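Teaching by the Elbow: A Morning with Gaëtan Deschamps

10 November 2020
By the Favura newsletter desk

Print this page | E-mail this page

Gaëtan Deschamps pours coffee for everybody before he will talk about robots, and then it is hard to get him to stop, which suited me fine. He has been teaching arms to pick things up at the Grundport workshop since he moved over from Boyer, and he still talks about it the way some people talk about teaching a child to ride a bike.

"You start by hand," he told me. "You take hold of the arm, you walk it through the job, and you feel right away where it doesn't want to go. Then you sit down and do the same thing by remote, and you find out how much your own wrist was doing for you!"

In October he and a colleague recorded 195 demonstrations with containers, going over the same short motion again and again - reach, close, lift, set down. He threw out 10 of them himself, and he remembers most of those quite fondly.
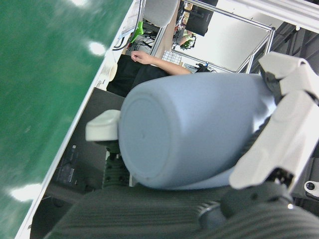
A container on its side in the gripper, beside the green tabletop.

Round things are his favorite lesson, he said, and the one he gives all the newcomers. "A box forgives you. With a cylinder you have to think about where the fingers go around it, and if you come in a little crooked, well, the robot learns crooked. It's a very polite student. It copies everything."

I asked whether he ever gets bored, and he laughed and said he keeps each session to two hours, with a walk down to the water in between. Tired people hurry, he finds, and then the recordings are full of little jerks and second guesses.

Next he would like to try the same lessons with the team in Wollenow, where the operators have never handled his arms. "I want to see their habits," he said. "Mine I already know - I watch them played back to me every day."

Print this page | E-mail this page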